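Why does bread go stale?

Quick one today, kids, a lot of you asked about this after the bakery visit. Bread is soft in the morning. Two days later – thunk. Like a shoe. What happened?

Most people say it dried out. Partly true. Some water does leave. But try this. Wrap one slice up tight so no water can get out and leave it for a few days. Still goes firm! So something else is going on.

The something else is starch.

Starch is what flour is mostly made of. Tiny grains of it, way too small to see one by one. Inside each grain are long chains, all packed in neat and tight. When dough bakes, the grains get hot, soak up water and swell. The neat chains get messy. Messy chains plus water = soft, squishy bread.

Then the loaf cools down. And the chains start lining up again, slowly, back into tidy rows. Tidy rows are stiff. Some of the water gets squeezed out of the starch and moves to other parts of the loaf, like the crust. Thats why an old crust goes leathery and the middle goes hard. Big word for this: retrogradation. You don't have to remember it. (Rima Khoury's class did, and they spelled it right, too.)
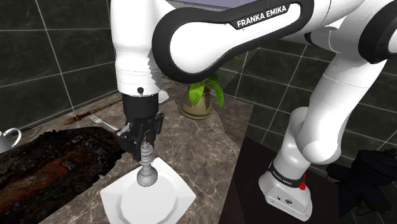
Now the weird part. Fridges make it worse. You'd think cold keeps food fresh, and for milk it does. But fridge cold is just the temperature where starch chains like to line up. So bread in the fridge goes stale faster than bread on the counter. Freezer is different – so cold that the water locks up as ice and the chains can hardly move. Bread in there stays good for weeks.

Can you fix a stale slice? Yes, for a bit. Toast it. Heat shakes the chains loose and the inside goes soft again. Eat it quick, because it firms up again as it cools, and it has less water than before.

Stale is not the same as moldy, ok? Stale bread is just hard. Moldy bread has fuzzy spots, green or white or black, and the whole loaf goes in the trash. Dont pick the spots off. Mold has thin threads that go further in than you can see.

Old hard bread is handy stuff. French toast. Croutons. Bread pudding. Ginette Hamel at the Wultby bakery keeps the ends for crumbs and gets through 18 bags by the end of October.

Try it at home: three slices from the same loaf, each in its own bag. One on the counter, one in the fridge, one in the freezer. Wait two days, let them all warm up, then squish. Wich one is hardest? Write it down before you make toast.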